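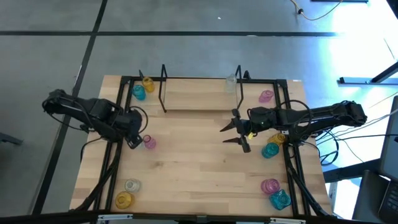 Refinishing a Butcher Block Tabletop

By Hafiz Yeoh
Filed under: Wood, Finishing, Weekend Jobs
Updated in June

A butcher block top that gets daily use will need a new finish sooner or later. The surface goes dull first, then starts to feel rough near the front edge, and after that it begins to take stains from anything left on it. The job takes one long day of work plus drying time between coats. Most of the work is sanding.

This page covers solid wood tops finished with oil or hardwax oil. If your top is a thin veneer over a core, stop at the cleaning step and ask someone who has seen it in person. Veneer can be sanded, but only a little, and the margin is small enough that written directions are not much help.

What you need

Random orbit sander with dust bag or vacuum hose
Sanding discs in 80, 120, 150 and 180 grit
A few sheets of 180 grit paper for hand work
Card scraper (optional)
Dish soap, bucket, two sponges
Mineral spirits
Clean cotton rags, more than you think
White nylon pads, or a short-nap roller for a large top
Oil finish
Wood glue and clamps, if there are open seams
Dust mask, gloves, hearing protection

I use Enier oil in the natural tint. Any finish sold for wood tabletops will do the same job as long as you follow the can. If you prepare food directly on the wood, use a finish whose label says it is suitable for food contact once cured, and read the curing time before you plan your week.

Check the old finish

Put a few drops of water on the surface in three or four places and leave them for 10 minutes. Where the water stays in beads, the finish is still working. Where it soaks in and leaves a dark spot, the finish is gone. If only one area fails, you may be able to skip to spot repair at the end of this page.

Next, find out what the old finish is. Scratch it with a fingernail or the corner of a scraper somewhere out of sight, such as the underside near the edge. A film that comes up in flakes or curls is varnish or polyurethane. An oil finish will not come up at all, or will leave a faint waxy line.

A film finish has to come off completely before oil will go in. You can sand it off, though it clogs discs quickly. A sharp card scraper is faster on a small top and makes a lot less dust.

Clear and clean the surface

Take off everything that unscrews or unclamps. Masking around a bracket always leaves a ring in the new finish, and the ring is there for good. If the top can be lifted off its base, put it on padded sawhorses at a height where your elbows are slightly bent.

Wash the top with warm water and a small amount of dish soap. Wring the sponge out well. Wipe again with clean water, dry with a rag, and leave the top until the next day. Damp wood sands badly.

When it is dry, wipe it once with mineral spirits. Old wax and grease will come off on the rag as a yellow or gray smear. Keep wiping with fresh rags until they come away mostly clean.

Fix open seams

Butcher block is made of strips glued side by side, and in a dry house a seam will sometimes open at the end of the top. Look along both ends with a flashlight. A gap you can slide a piece of paper into can be glued.

Work glue into the gap with a thin knife or a piece of dental floss, clamp across the width until the gap closes, and wipe off what squeezes out. Leave the clamps on overnight. If the gap does not close with moderate clamp pressure, don't force it. Wait for more humid weather, or fill the gap with a mix of glue and fine sanding dust from the same top. The filled line will be a little darker than the wood around it.

Sand

1. Start with 80 grit only if you have stains, scratches, or an old film to remove. Otherwise start with 120.

2. Set the sander flat on the wood before you turn it on. Move it slowly, an inch or so per second, and let its own weight do the pressing. On my sander the lowest setting is 4000 rpm and I leave it a notch or two above that.

3. Go along the grain in overlapping passes, then across, then along again. Keep the whole pad on the wood at the ends. Tipping it over the edge rounds the corner, and it shows.

4. Draw light pencil lines over the whole surface before each grit. When the lines are gone, that grit is finished.

5. Vacuum between grits. Loose grains from the coarser disc leave small curly scratches that you won't see until the oil goes on.

6. Repeat with 120, then 150. Stop at 150 for hardwax oil or 180 for plain oil. Finer than that and the surface closes up and takes less finish.

7. Sand the edges by hand with paper wrapped around a block. Break the sharp corners with two or three light strokes.

End grain, where it shows, should go one grit finer than the face. It drinks up more oil and will turn out darker if you leave it rough.

Dark stains are a separate matter. Black rings from wet steel cans go deep, and sanding them out can leave a dip you can feel with your hand. Oxalic acid, sold as wood bleach, usually lifts them. Follow the package closely, wear gloves and eye protection, rinse well, and let the wood dry for a full day before the last sanding.

Raise the grain

Wipe the sanded top with a damp sponge, evenly, edge to edge. Let it dry for a couple of hours. The surface will feel fuzzy. Knock the fuzz down with used 180 grit paper, by hand, with very little pressure. Vacuum, then wipe with a rag dampened with mineral spirits and let it flash off.

You can skip this step for a bench or a shop table. For a dining table I would do it.

Apply the oil

Stir the can. Don't shake it. Pour a small amount onto the wood and spread it with the pad, working in sections that run the full length of the top. Thin is better than thick. Ningsih Nair, who taught the finishing class I took, had us measure out 4 ounces for a desk-size top and would not give us any more, and every one of us had some left over.

Oil the underside too. One coat is enough there. A top sealed on one face only can cup as the seasons change.

Wait as long as the can says, then wipe off everything that has not soaked in. Use clean, dry rags and change them often. Crouch down and look across the surface toward a window. Wet patches will shine and dry ones won't. Even them out now, while the oil still moves.

My own top is 87 inches long, and that is near the limit of what one person can coat and wipe alone before it gets tacky. For anything longer, have one person spread and the other wipe.

Drying and second coat

Leave the first coat overnight with a window open. In the morning it should feel dry and slightly rough. Rub it lightly with a white pad, wipe off the dust, and put on a second coat thinner than the first. A third coat is only worth it on end grain or near a sink.

The top can take light use after a day or two. Keep water, hot dishes and tablecloths off it until the cure time on the can has passed -- often a week or more. Don't put rubber feet on fresh oil. They leave marks.

Oily rags

Rags soaked in drying oil can heat up by themselves and catch fire. Do not ball them up and do not drop them in the trash. Spread them flat outdoors, one layer thick, until they are stiff, or put them in a metal can filled with water and put the lid on. Do this before you clean anything else up.

Spot repair

For a single dry or scratched area:

Clean with soap and water and let dry.
Sand by hand with 180 grit, along the grain, feathering out past the damage.
Wipe off the dust.
Rub in a small amount of the same oil.
Wipe dry and leave overnight.
Repeat if the patch still looks dull.

The patch may look lighter than the rest for a few months. Old wood has had time to darken in the light, and new wood under the sander has not.

Upkeep

Wipe spills when they happen. Wash with a damp cloth, and skip the spray cleaners with ammonia or bleach in them. Do the water-drop test at the start of each heating season and add one thin coat if the drops soak in.

Write the name and tint of the oil on a piece of tape and stick it under the top. Leftover oil keeps longer if you move it to a smaller container with less air in it.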